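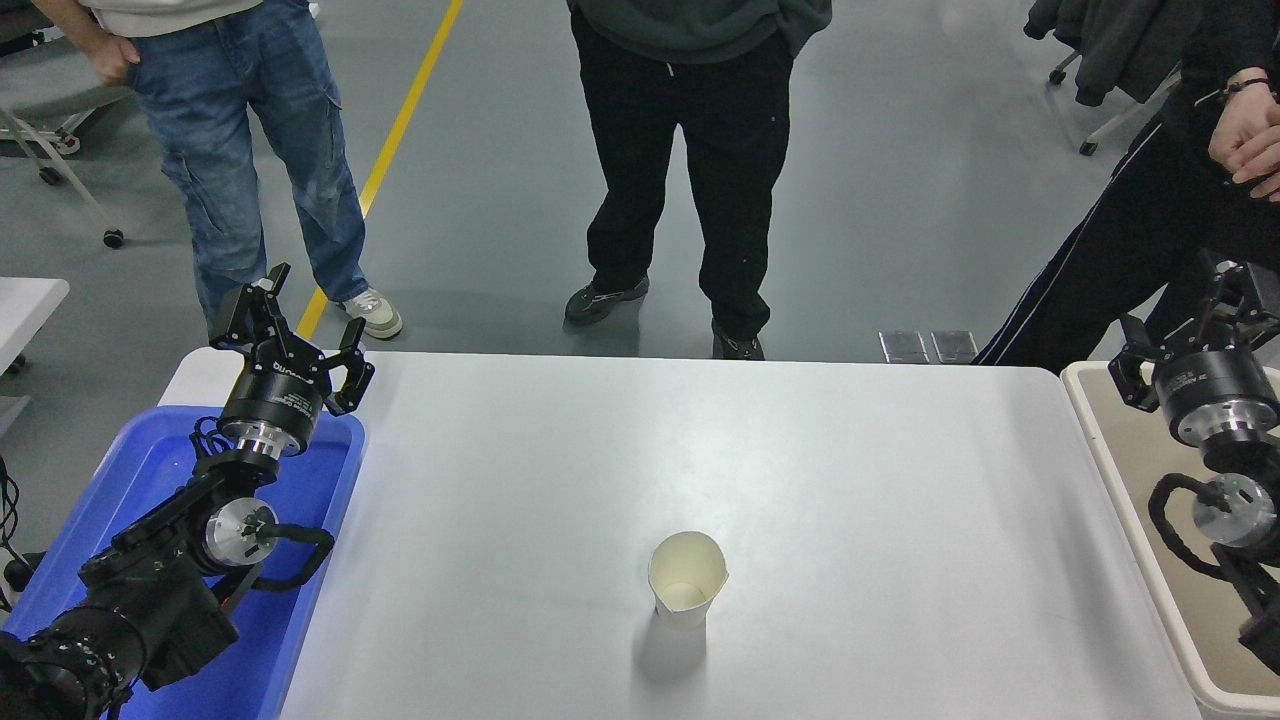 I have been trying to give up paper cups since October. I thought it would be a small job, the sort of thing you decide over breakfast and have finished by lunch. It has taken most of the winter and I am still not quite there.

It started with the bin under the sink. I was tying up the bag one evening and it weighed next to nothing, but it was full to the top, and nearly all of it was cups. Some were from the Zindier, the café by the tram stop where I get a coffee on the way in. The rest were from the sleeve I keep in the cupboard for when people come round. I had got into the habit of using those even when I was on my own, so as not to wash a mug.

I do like a paper cup, I should say. They are light, they stack, and if you drop one the floor is fine and so is your foot. The rim goes soft if you are slow with your tea, and I am slow with my tea. I pinch the edge while I'm reading and by the end it has a sort of spout. Hsiu-ying says she can always tell which cup on the table was mine.

The first thing I did was count what mugs I had. There were four, and one of them holds the pens. So I went to the second-hand place on Le Goff to look for more. It is a long narrow shop with the crockery at the back, and you have to turn sideways to get past the wardrobes. I came away with a set of brown stoneware ones with a date stamped underneath, 1965, and a maker's name I have never come across, Tarden. They are heavy and the handles are a bit small for my fingers. They keep the heat well though.

Then there was the question of where to put them. The cupboard over the kettle was taken up by jars, so the jars went to the shelf by the window, and the things on the shelf went into a box in the hall, where they still are. If anyone wants a fondue set please write.

Getting a cup for the café was harder. I tried a steel one with a screw lid and everything tasted of the lid. I tried one with a silicone top that folded down flat, and it folded down flat in my bag with coffee in it. In the end Gilles Huet gave me one he had spare, plain glazed pottery with a cork band, and I have used it most mornings. I forget it perhaps one day in the week. The woman at the Zindier takes a little off the price if you bring your own, and I have been putting the difference in a tin.

Washing up is the part I haven't solved. When there were only paper cups about, an evening with friends meant a quick wipe of the table and out with the bag. Now there is a bowl of brown mugs waiting in the morning, and tea stains them – bicarbonate of soda on a damp cloth gets most of it off, left for a few minutes first. The table needs less attention. It is white and it marks if you look at it, but a soft cloth and warm water will do, and I have stopped minding the scuffs.

I kept what was left of the sleeve. Facundo starts his tomatoes in paper cups, with a hole poked in the bottom and the name in pencil on the side, and he says they are better than the plastic trays because you can tear them away when you plant out. I have put a few by for him and a few for basil. They are good for screws too, when you are taking a shelf apart, and for rinsing a paintbrush, though I wouldn't leave the brush in overnight.

Next I want to look at the kitchen roll. Quentin Mallet has cut up an old sheet for cloths and keeps them in a drawer, and he has offered me the other half of it. It has ducks on.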